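Education Policy and Finance
Unit 6 handout: School transportation and the cost of distance
Instructor: Austra Bite

Reading for this unit: Jaunzems, chapter on busing and attendance (course packet). Bring the Wedstead budget sheet to class.

1. Why transportation is a finance question

Most state aid formulas start from enrollment. A district gets a base amount per student, then adjustments for poverty, disability and language needs. Bus service is often handled in a separate line, and states treat that line in different ways. Some reimburse a share of approved costs. Others pay a flat amount per rider or per mile. A few fold the money into general aid and leave the district to sort it out.

The choice matters most where students live far apart. A bus that fills up in ten minutes costs much less per rider than one that drives an hour to pick up the same number of children.

2. The Wedstead case

Wedstead enrolls 3,949 students. The district pays for busing out of its general fund and is reimbursed by the state the following year. Saulius Jaunzems, who ran its business office before he began teaching, makes two points in the reading:

- Late reimbursement forces the district to hold cash that could go to classrooms.
- The rider count is taken once, in November, so families who move in after that are carried at local expense.

The longest route takes 75 minutes each way. Students on it cannot stay for tutoring or clubs unless a parent drives. Jaunzems calls this a "time tax" and argues that it should be reported next to the dollar figures. 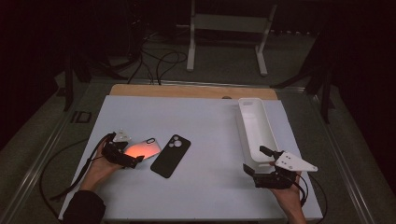 Two phone cases and a pair of hand-held grippers.

3. Terms to know

Hazard route: a route inside the normal walking limit that is still served by bus, usually on account of a highway or rail crossing.

Deadhead miles: miles driven with no students on board. Check whether your state counts them.

Ride time: minutes from a student's pickup to arrival at school. Averages can hide the longest rides, so ask for the full list.

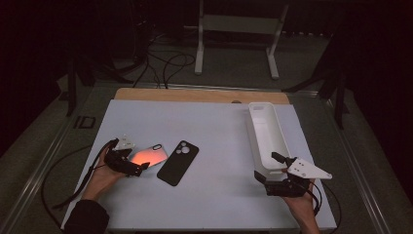 4. Assignment

Write a memo of no more than 1,000 words to the Wedstead school board. Compare 3 ways the state could pay for busing: per rider, per mile, and a share of approved cost. State which one you would support and who would lose money under it. Use the budget sheet for your figures and cite the Jaunzems reading at least once.

Memos are due at the start of the next class. Late memos lose one letter grade.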